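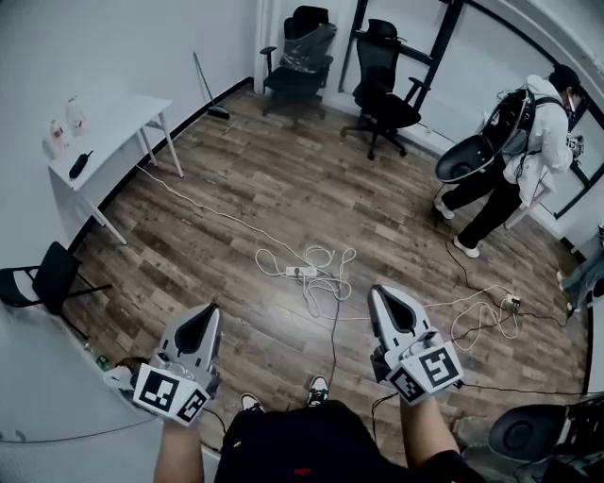
Hand-held grippers with their square markers, and power strips and cabling on the floor of the work area.

Care and setup of the Gashi gripper pair

Prulby Laboratory, Finstead site
2023-01-17

The Gashi gripper pair was returned to regular service at the Finstead site this month following maintenance carried out in December. Staff and students who book the equipment are asked to read this notice before their next session, as several steps in the setup procedure have changed.

The pair is used to record manual tasks for the Prirkadley project. An operator holds one gripper in each hand and carries out the task directly, and the recordings are later used to program the two-arm cell in the adjoining building. The position of each gripper is worked out from the black-and-white square markers attached to it. A gripper whose marker has shifted will continue to record without any warning on the screen, and the error is found only when the data is checked.

During the last term, 796 recordings were made with the pair. Of these, 149 were set aside at the checking stage. The greater part of the rejected recordings came from sessions held in the last weeks of the term, and the fault was traced to a small marker on the right gripper that had worked loose at one corner of its mount. The adhesive had softened with repeated cleaning. The shell, the fingers and the closing mechanism were all found to be in good order.

Work carried out in December

Both grippers were stripped to the shell and cleaned. All markers were removed, reprinted on matte stock and fixed to new mounting plates. The smaller markers, which sit at an angle to the large ones, are now held by screws as well as adhesive. The black fingertips were replaced on both sides, including the left pair, which showed little wear, so that the two grippers would close with the same feel.

The cable on the right gripper was also replaced. The earlier cable was stiff enough to pull against the operator's wrist when the arm was extended, and several users had reported this. The new one is thinner and more flexible. It should be treated with some care, and should not be used to lift or lower the gripper.

After reassembly, the pair was calibrated again from the beginning. Calibration files saved before the December work are no longer valid and have been removed from the shared drive. Any user who kept a private copy should delete it.

Revised setup procedure

Setup now takes 15 minutes, and this time should be included in the booking. The steps are as follows.

Inspect every marker before switching on. Press lightly on each corner with a clean finger. If there is any movement, stop and report it. Users should not refix a marker themselves, even when the correct position seems plain.

Wipe the fingertips and the marker faces with a dry cloth. Solvent wipes are no longer permitted on any part of the grippers. A small supply of cloths is kept in the equipment drawer with the spare fingertips.

Connect the grippers, then open and close each one fully, five times, while watching the reading on the monitor. The reading should return to the same value each time the fingers meet. If it drifts, repeat the check once, and if it drifts again, enter the fault in the log and close the session.

Hold both grippers out at waist height with the large markers uncovered and wait for the ready signal. Sleeves should be pushed back or fastened. Loose cuffs covering part of a marker were a frequent cause of delay last term.

Record one short trial and play it back before beginning work. This step was optional in the past. It is now required, and the trial should be saved with the session under the name "check."

Cables and floor area

The review in December also considered the floor of the work area. Power strips are placed on the floor near where operators stand, and cables run between them and the equipment. Operators concentrating on their hands do not always look down, and those working nearby may be occupied with equipment of their own.

Until additional wall outlets are installed, the following arrangement applies. Excess cable is to be coiled beside its power strip and kept out of the standing position. Before a recording starts, the operator should look at the floor in front of and behind the feet and move any cable that crosses it. A second person entering the area with wearable equipment should say so aloud – the operator may not be able to turn and look. Chairs on wheels should be moved back to the wall, and no cable should be left beneath the wheels.

An application for outlets along the wall has been submitted to the Finstead facilities office. A date for the work has not yet been given.

Routine care

The fingertips will be replaced after every 1,000 recordings, or sooner if the surface becomes smooth or begins to lift. The count is kept automatically and appears on the first page of the log. The screws on the small marker mounts will be checked each month by laboratory staff, and the pair will be unavailable for the morning on which this is done. The mornings concerned will be marked in the booking calendar well ahead of time.

At the end of each session the grippers should be placed in the lined case with the fingers closed and the markers facing up. They should not be left on a table or on the floor, including during a short break. The right gripper's cable should be wound in a wide loop and laid in the side pocket of the case. A tight loop will damage the connector, and the laboratory holds only one spare.

Faults and booking

All faults, however small, are to be entered in the log with the session number. Entries are read each working day. Recordings made after a fault has been noticed should be kept and labeled as doubtful – they are still of use in finding out when a problem began.

Users trained before December may continue to book the pair after completing one supervised setup under the revised procedure. Supervised setups can be requested through the Prulby booking page by selecting "Gashi, refresher." Printed copies of the procedure are kept in the lid of the case.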